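Section 6: Practice set-up at home

This section covers the first practice session with a finished pair of Gutier hand-held grippers, built from the Betbridge workshop plans. It assumes that both grippers have been assembled (Section 3), that the trigger cables have been routed and clipped (Section 4), and that the Nernano board in each one starts up and shows a steady light (Section 5). If the light flashes, go back to step 5.8 before you carry on.

You will need:

Both grippers, charged
A 32 GB memory card in each
A covered surface at about knee to hip height
One thin flat object and one box with a lid
The small cross-head screwdriver from the assembly kit

6.1 Preparing the surface

1. Choose a surface you can reach across without leaning on it. A bed, a low table or a workbench will do.

2. Cover it with a plain blanket or cloth in one strong colour. Patterned covers make it harder to find the edges of objects when you play the recording back. Avoid grey and white if your objects are grey or white.

3. Pull the cover flat, but don't spend time getting every crease out. Small folds under an object are part of the practice.

4. Set the room light. The camera will record in a dim room, but thin edges are easily lost in shadow. If you can't see the near edge of the object from where you stand, put a lamp on before you change any camera settings.

Note: The exposure value is stored on the card. If you swap cards between grippers, the value goes with the card.

6.2 Checking the fingers

1. Hold the gripper level and squeeze the trigger slowly. Both fingers should start to move together. If one lags, the pivot on that side is too tight.

2. Loosen the tight pivot by an eighth of a turn and try again. Never loosen both sides at once.

3. Check that each finger pad is seated and that its lower corner is not lifting. A lifted pad will catch on cloth.

4. Let go of the trigger. The fingers should open fully without help.

Caution: Keep your other hand clear of the links when the trigger is released. The return spring is stronger than it looks, and the gap between the link and the housing closes quickly.

6.3 Flat objects

Flat objects are the hardest to begin with and should be tried with both grippers. Anything thin and stiff will do, as long as you don't mind it being marked.

1. Place the object on the cover with one edge facing you. It doesn't have to be square to you.

2. Bring both grippers in low, one to each side, with the fingers open.

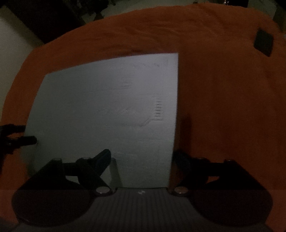
Keep your wrists loose while you do this. A stiff wrist drives the finger tips down into the cloth, and the cloth then bunches up in front of the object. If this happens, back off, smooth the cloth and start the approach again.

3. Work one finger under the edge first. The padded face should end up against the underside, with the other finger above.

4. Close gently until you feel the object stop sliding, then bring the second gripper in on the opposite edge.

5. Lift by a hand's width, hold while you breathe out, and put the object down again.

6. Move one gripper away and look at the object from a little further back before the next attempt. Check that the finger gap is still wide enough to clear the edge you mean to take hold of.

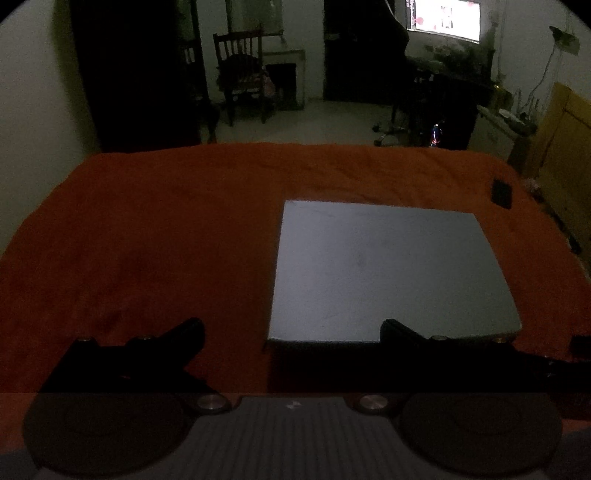 7. Turn the object a little each time and repeat. Stop when you have ten clean lifts on the card, or when your forearm begins to ache — whichever comes first.

6.4 Boxes

A box is easier to see but can be too wide for the fingers. Measure yours against the open gripper before recording. A wide box has to be held by pressing from both sides with two grippers, or by the rim of the lid.

1. Place the box in the middle of the surface with the lid closed.

2. Approach the front face from slightly above, fingers open, and stop just short of touching it.

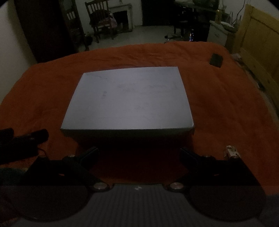 Hold that position for a moment before moving on. The start of each attempt is trimmed to this pause in the Ye viewer, and an attempt without one has to be cut by hand.

3. To lift the lid, take the front rim between the fingers and raise it slowly. Steady the box with the second gripper.

4. To move the box, press in from both sides with the pads flat against the faces, then slide it. Do not lift a full box.

Caution: Do not use glass, ceramics or anything with liquid in it for practice. The pads hold well on card and painted board but slip on glossy surfaces.

6.5 After the session

1. Switch off each Nernano board with its own button and wait for the light to go out before you take the card.

2. Copy the files to a computer and open one from each gripper. The two should start within a second of each other.

3. Recharge. The 3,000 mAh pack in the standard build gives up to 40 minutes of recording. Leave the grippers on a hard surface while charging, never on bedding.

4. Check the pivot screws again. New ones tend to work loose during the first few sessions, and a drop of weak thread lock may be added once they have settled. Section 7 covers which type to use and where to put it.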